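March, evening

Up before six because of the wind. Made tea and read the rest of the Gulis leaflet about the boiler, which still does not say what the second valve is for. I will ring them again. Last time I was on hold for 15 minutes and then the line dropped.

Walked to Mohamedi for flour. They had only the big sacks of the low-protein kind, so I bought a small bag of the ordinary white and decided to cut it with cornstarch. Also yeast, sugar, scallions and a cabbage. Paid with the last of the gift card and owed a little in coins.

Dough went together at ten. I used less water than the book says, as the last lot slumped. Kneaded it by hand until it stopped sticking to the counter, then left it in the big bowl under a towel on top of the fridge. It took longer than I wanted. The kitchen is cold on that side.

Tahsin Bhattacharjee phoned while it was rising. His sister has moved to Vummont and the new place has no oven, only two burners, so he was asking what she could make. I told him dumplings, rice, eggs, anything steamed. He asked how I keep buns from going wet on top. I said I wipe the lid halfway through and wait a few minutes before opening it at the end - my mother did it that way and I have not tested it any other way.

Shaped the buns plain, no filling. The cabbage can go in soup tomorrow. Weighed the first piece of dough and did the others by eye. They had a second rise on squares of baking paper while I cleared the mail off the table. The Zaltetti bill is 157, up again. I put it with the others.

Cleaned the steamer before using it. The holes in the tray clog if flour paste dries in them, and I had left it too long after the last time. An old toothbrush does it. Filled the base to the line, let it come up to steam, then put the buns in with space between them. I stayed in the kitchen and wrote two letters.

They came out better than last month. A bit yellow, which may be the flour. Good texture inside, slightly sweet. I ate one with chili oil at the counter and another later with nothing on it.

To do: ring Gulis, buy baking paper, soak the beans tonight. Next time a little more sugar and a longer second rise. 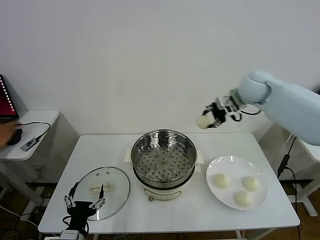

Three buns on the white plate, steamer and glass lid beside them.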